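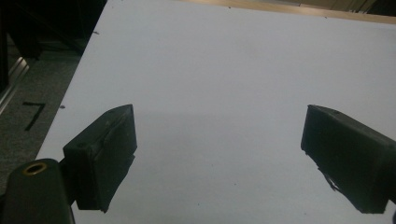
Slide 1. White surface, with the narrow wooden edge at the top.

Filed under: Members' Talks & Notes
Print this page | E-mail this page

White tables for sorting small parts – speaker notes, Harsh Rathore, Sarumbridge evening group, Thursday

Say good evening. Thank Porkcombe for the use of the projector. Ask if the people in the back can hear me.

Leave slide 1 on the screen while they sit down. Point to the wooden edge. My first sorting table at home had no edge like this, and I lost many small screws to the floor. Tell the story of the clock from Chauvin (short! last time it took too long).

Why I prefer white. Dark screws and black washers are quick to find on it. Brass also shows well. Clear plastic is the problem, and for clear plastic I put a sheet of dark paper on the table. Pass the paper to the first row.

Matte or shiny? Always matte for me. A shiny top gives back the lamp into the eyes, and after 60 minutes I am tired. On slide 1 you see the surface goes a little gray where there is less light. I don't mind this. Ask who works with one lamp and who works with two.

Next slide.

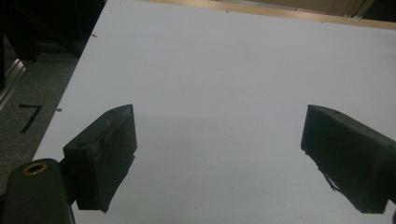

Slide 2. The white tabletop, smooth and bright.

Let them look for a moment before I speak.

A smooth top is easy to wipe, but round parts roll on it. I use 3 shallow trays: to clean, to keep, to ask about. In the Custville workshop they had 18 trays and I could never remember which was which.

Cleaning. Soft cloth, warm water, very little soap. No rough sponge – it makes fine scratches and the dirt stays inside them. I wipe before I start and again when I finish, also when I am in a hurry.

Questions until the tea. Somebody will ask about the height. My table at home is too low, so I should be careful with advice. If there is time, show the dark paper again with the 11 clear beads, and ask for the beads back.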